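Handout 4: Sorting and grouping in the home kitchen
Course: Household Organization, Katico Adult School, Briltdale

Please read before class and bring a pencil.

## 1. What is a group?

A group is a set of things that we keep together for one purpose. In a kitchen the purpose is usually a task, such as baking or making tea. Beginners often group by shape or by color. It looks nice, but then the tea is in one cupboard and the cups are in another.

When two kinds of things share one tray, decide first which kind is used more often. This kind gets the front.

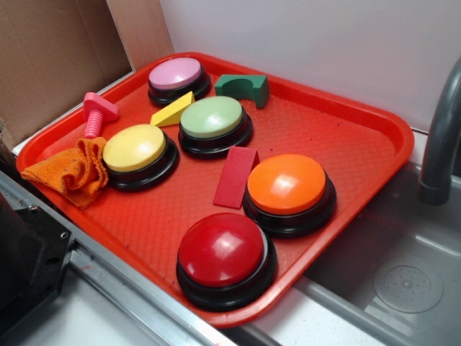

## 2. The four zones

In this course we use the Joshi plan, which has 4 zones:

- Dry food
- Cooking tools
- Washing
- Daily dishes

Washing must be near the sink. The other three can move. In small apartments, dry food and daily dishes may share a cupboard, if each has its own shelf.

Color is useful as a second rule, inside a zone. For example, lids of one color for salt and another for sugar.

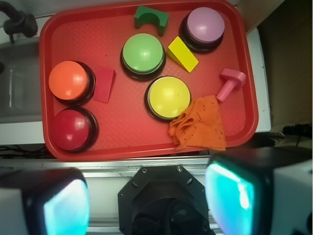
## 3. Trays and shelves

A tray with a rim is good for small items, and you can carry the whole group at one time. Do not stack more than 2 trays. Measure the inside of the cupboard, not the door.
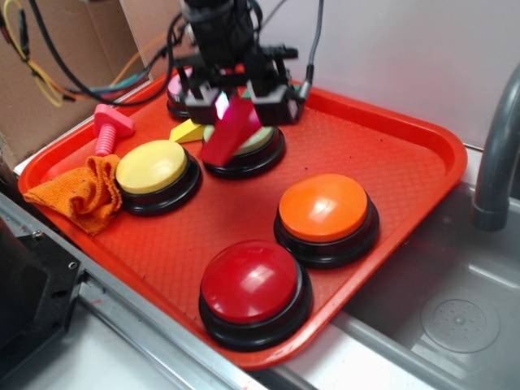
*Fig. 3. Red tray with round buttons, beside the sink.*

## Homework

Draw your kitchen and mark the zones. Then write down 9 items which are in the wrong zone, and where they should go. Leave the paper in the Wadby room, box 1239.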